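Magnesium glycinate vs citrate for night cramps: dose and timing

Finbarr Mulligan
1 September 2023, 07:42
Calf cramps three or four nights a week since last December. GP ran bloods, nothing out of range. I have been on Costari citrate, 210 mg elemental, taken with the evening meal. Cramps down a bit, bowels rather too lively. Is glycinate worth the extra money, and does it matter whether it goes down with food?

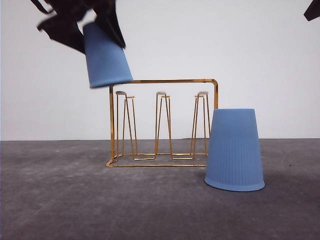
Bríd Fahy
Check the label before you spend anything. A lot of glycinate is sold by the weight of the compound and the elemental figure is in small print on the back. Pure bisglycinate is something like 14% magnesium by weight, so a big number on the front can be a modest dose. Citrate has the same problem, to a lesser degree.

gudton_refugee
Seconded. The Gudton capsules I bought said 3,000 mg per serving on the front. Elemental was 416 mg, and a serving was four capsules. I had been taking one.

Lu
Gut trouble at 210 mg is common enough with citrate. Split it, half at breakfast and half at dinner, for a fortnight. If that settles things you can stay with what you have. I would take it with food whichever form you use.

tincture_tom
Would drop the magnesium altogether. The trials in older adults with night cramps show little or no difference from placebo. People improve because cramps come and go. Calf stretches before bed cost nothing.

Bríd Fahy
Tom, that is fair for idiopathic cramps in older people. The evidence in pregnancy is mixed, and for those who are properly low it is a different question. Normal serum magnesium doesn't rule out low stores either, as very little of the body's magnesium is in the blood.

tincture_tom
Agreed on serum. I don't agree that it justifies open-ended supplements on a hunch. Set an end date and keep a diary.

Finbarr Mulligan
Label checked. Mine is 210 mg elemental per two tablets, and I take two, so no confusion there. I'm on a water tablet for blood pressure, should have said so at the start. Kidneys were fine on the bloods.

Lu
Then speak to the pharmacist before changing anything. Some diuretics lose magnesium, others hold on to it, and potassium comes into it as well. Which one are you on?

Finbarr Mulligan
Indapamide.

Bríd Fahy
That one can lower potassium and sodium, and magnesium too. Ask whether your electrolytes were done before or after you started it.

itoden_user
Itoden do a glycinate powder if you get the all clear. Tastes faintly of soap. 13 weeks on it here, no stomach trouble, cramps about the same.

Finbarr Mulligan
Bloods were before. Ringing the surgery on Monday. Will split the citrate in the meantime and start the stretches.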